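Trorbridge Opens Its Clothing Drive to Knitwear

TRORBRIDGE, August 8, 2026 — The Masance Clothing Exchange is delighted to be taking sweaters and ribbed tops for the first time this season! Donations are folded at home, on any bed or table with a bit of space, and dropped off at Gaber Hall. Our goal is 1,000 pieces ready to hand out by December.

Knits arrive in every kind of bundle, and a dark ribbed one can be hard to read until it is opened out.
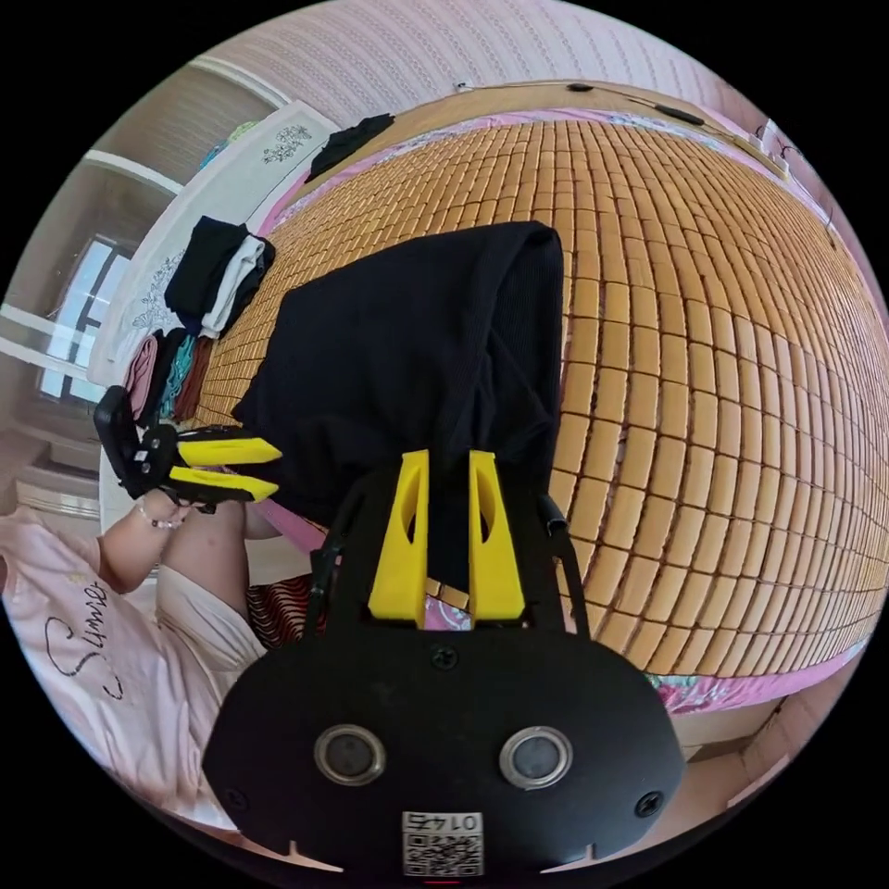
Should knitwear be washed before it is donated?
Please wash and fully dry each piece first, following the care label. We have no laundry at the hall.

Lay the shirt face down and smooth the body from the neckline to the hem. Pull the sleeves out straight before folding them in — long sleeves are where most of the creases start. A firm, flat surface helps a lot, and a bamboo mat over the bed does the job very nicely.

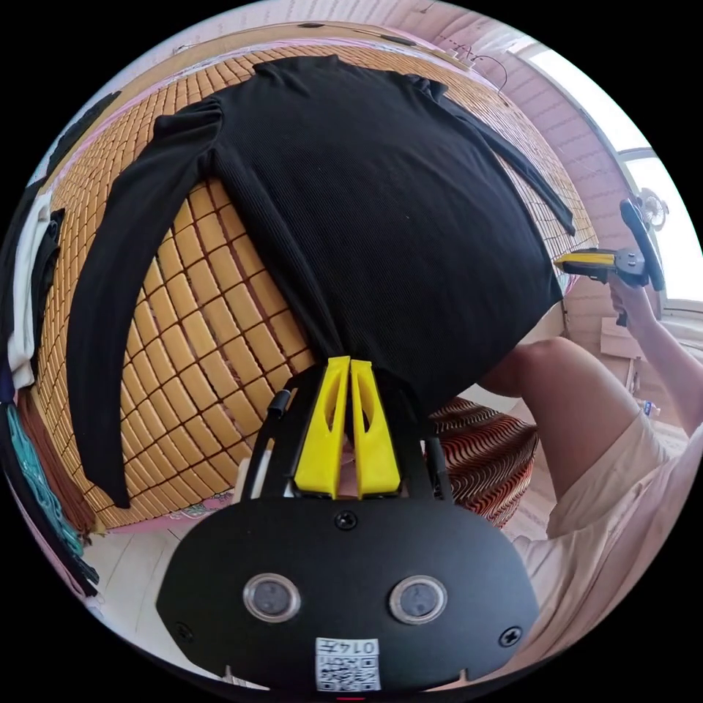
Where to Bring Your Knits

Gaber Hall, 392 Zorkel Street, Trorbridge. Drop-off closes at 7 p.m. Please use paper bags, with adult and children's sizes kept apart. Small repairs are welcome too — just pin a note to the spot.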